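Kühlschrank-Check Etagenküche, Haus Flimwood
Begehung am 16. August 2024, geprüft von Skarphéðinn Blöndal

Vorweg: Es macht richtig Freude, diese Liste auszufüllen! Im April hatten wir noch eine ganze Seite mit Mängeln, diesmal reicht der Platz für Kommentare fast nicht, weil ich so viel loben möchte.

1. Standfestigkeit und Netzkabel — in Ordnung
Gerät steht gerade, nichts wackelt. Kabel ohne Knick, Stecker sitzt fest in der Wand. Die alte Mehrfachsteckdose ist endlich weg, danke an die Haustechnik von Clanden!

2. Temperatur — in Ordnung
Fühler ins mittlere Fach gelegt, 16 Minuten gewartet, Wert im grünen Bereich. Bitte den Regler so lassen, wie er steht.

3. Türdichtung — in Ordnung
Einmal rundherum mit dem Papierstreifen geprüft, er klemmt überall. Die Falten der Dichtung bitte weiterhin mit lauwarmem Wasser und einem Tropfen Spülmittel auswischen, keinen Scheuerschwamm nehmen.

4. Türfächer — in Ordnung, mit Hinweis
Beide Fächer sind eingerastet und ohne Risse. Wasserflaschen gehören ins untere Fach, das ist breiter und nimmt das Gewicht besser auf. Dosen und Kleinkram kommen nach oben.

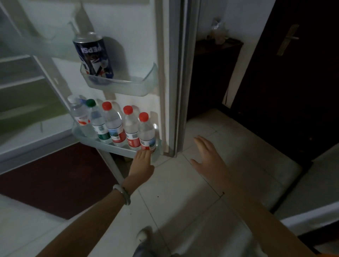
Wer eine Flasche herausnimmt, hebt sie bitte über die vordere Kante und zieht sie nicht dagegen. Genau dort ist uns beim Vorgängergerät die Halterung gebrochen, und das Ersatzteil von Oyewole hat ewig gebraucht. Den Verschluss vor dem Zurückstellen kurz nachdrehen — klingt pingelig, erspart aber das Wischen!

5. Innenraum und Ablauf — in Ordnung
Tauwasserrinne frei, kein Geruch. Wirklich toll, wie gut der Putzplan inzwischen läuft.

6. Beschriftung offener Lebensmittel — teilweise
Zwei Behälter ohne Namen und Datum. Stift und Klebeband liegen in der Schublade links neben der Spüle.

7. Fluchtweg bei offener Tür — in Ordnung
Der Durchgang zum Flur bleibt breit genug. Tür trotzdem nicht offen stehen lassen.

Offen: Aufkleber mit der Störungsnummer von Honano erneuern, die letzte Ziffer ist kaum noch lesbar. Erledige ich selbst bis zur nächsten Begehung.

S. Blöndal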